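3.2 Materials

Two kinds of item were used in this part of the study, towels and shirts. All blue, to keep color out of the ratings. The towels are square, microfiber, from one Bokier bulk pack. The shirts are knit polos with a collar and placket, bought as a single lot from Fairweather. Everything was laundered once before the first session and again after every eighth fold. No softener. We did not iron.

Pile matters more than we expected going in. On the Bokier towel it is short and dense, and the cloth keeps a soft rise and dip even after it has been smoothed by hand. That leaves a small error in any edge measurement, which we did not correct for.

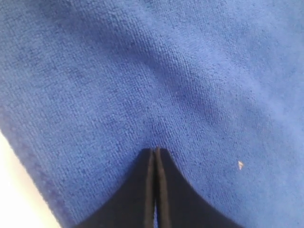 3.3 Work surface and folding goals

All folds were done on a flat white table, matte top, no cloth or pad. Earlier pilots on a padded ironing surface gave tidier results but the pad held the fabric in place and hid the slip we wanted to look at. So, bare table.

The goal for towels was a quarter fold, corners matched. For polos, a flat squarish packet, sleeves in, small enough to go in a drawer. We left the order of steps free. Raters got the finished fold only, and scored it on the Zornura scale (outline, flatness, collar, loose parts), each item 0 to 8. They were not told the order of folding.

The collar is the hard part. It is stiffer than the body and it sits double once the placket is turned over, so the packet ends up thick at one end and thin at the other. Outline suffers too. A polo can be compact, perfectly fine for a drawer, and still come out skewed. 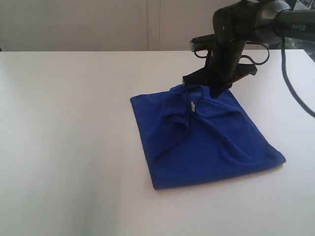

Figure 3. Folded polo on the work surface. Collar and placket lie folded over onto the body; note the pointed corner at lower right and the diagonal wrinkles.

We scored folds like the one in Figure 3 as acceptable on compactness and weak on outline. Sleeve flaps were a seperate problem: a sleeve laid diagonally makes a ridge, and anything stacked on top will tilt. See 3.5.

3.4 Edges, seams, loose threads

Seams were noted apart from the fold score. An overlocked edge is bumpier than the cloth next to it and does not crease where you ask it to, the crease drifts to one side of the stitching. Small effect on a single fold. On a second fold across the same seam it adds up, and corners that looked square after the first pass round off.

Threads. We had no rule for these at the start and should have. A loose end at a corner pulls the eye, and raters marked down folds that were otherwise neat. After the first 17 folds we agreed to leave threads uncut (cutting changes the edge and sometimes starts a ravel) and to ask raters to ignore them under "outline" but count them under "loose parts."
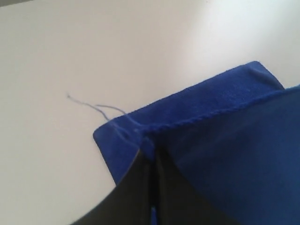

One rater objected in the written comments that a thread is a fault of the garment and has nothing to do with the folding, and that a careful person would simply snip it before putting the thing away. We see the point. Scores with the thread penalty removed are given alongside the full ones; the ranking of methods does not change.

A second comment, same sheet, asked for a mark for "feels finished." Not added. Too vague, and it would of overlapped with flatness.

3.5 Starting position

Towels were started one of two ways. Crumpled start: item dropped on the table from a set height, then spread out. Hanging start: item held by its two top corners, top edge pulled taut, bottom hem touching the table, then laid down. There were 28 towel trials in each condition. Polos were crumpled start only, 48 trials, as we found no pair of points on a polo that hangs it evenly.

Hanging start gave straighter first folds. Probably the hem, once it rests on the table, gives a line to lay the rest against. Against that, the taut edge pulls faint diagonals into the upper half of the cloth, and if it is put down quickly these stay. Also the two sides rarely hang the same. One straight, one flaring out a bit toward the bottom, so the corner match has to be fixed by hand at the quarter fold anyway.
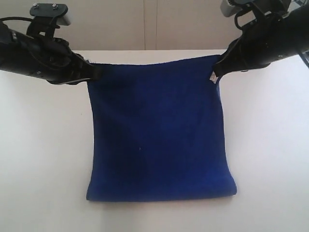 3.6 Stacking and storage

Finished items went into a Fernura drawer insert in the order they were folded, towels and polos in separate columns. Stack lean was read off at the back wall of the insert after around two hours. Polos were alternated collar left, collar right. Without this the column leans toward the thick end and the top items slide; we lost one full column this way early on and it is left out of Table 2.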